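Brellia publishes folding method for knitwear in shared and small bedrooms

Brellia, the household storage and textile care firm, has released a written method for sorting, folding and storing knitwear in bedrooms without a table or worktop. The method uses the bed as the folding surface. It is issued in November to coincide with the seasonal change of wardrobe and replaces the leaflet supplied with the Grotell drawer insert.

The earlier leaflet assumed a flat, hard surface wider than the garment with both sleeves extended. Feedback from Grotell customers showed that many had no such surface in the room where clothes are kept. The new text was drafted by Tahmineh Abbasi, head of textile care at Brellia, and reviewed by Edgardo Layug of the storage consultancy Cillard.

Preparation comes first. Blankets and quilts are rolled or gathered towards the wall and left there; they do not need to leave the bed. The sheet is pulled taut by hand. A fitted sheet is preferred, as a loose one travels with the garment when a sleeve is drawn across it.

The jumper is then laid face down, collar towards the wall, and the sleeves are opened out. Each side is turned in towards the centre line with its sleeve laid back along the body, and the hem is brought up in one fold or two according to the depth of the drawer. Knitwear is not to be hung, with the exception of light cardigans worn the same week.

"The usual fault is pulling," said Tahmineh Abbasi. "People straighten a ribbed knit by tugging the cuffs and the fold comes out longer on one side. Lift the sleeve and put it down where you want it."

Roll-neck garments are treated separately. The collar is left standing until the side folds are made and is turned down last — pressing it flat at the start leaves a crease across the neck seam.

Pale pink knitwear on a floral sheet, with the grey bedding heaped against the wall:
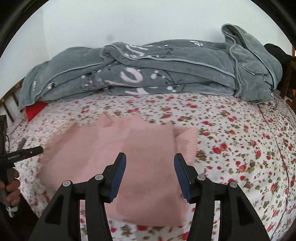
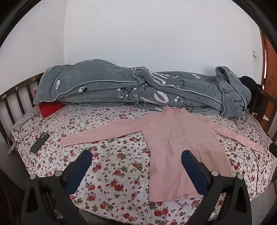 The drawer insert itself is unchanged. Grotell is sold in 2 depths, and the shallower version accepts knitwear folded once at the hem and stood on edge. Customers who hold the old leaflet may continue to use it where a table is available.

A version for children's clothing is being prepared by Tuulikki Kallio and will cover sizes up to age 4. Retailers stocking Grotell will receive printed copies with their next delivery. Trade enquiries should be addressed to Laurențiu Sârbu at the Brellia sales office.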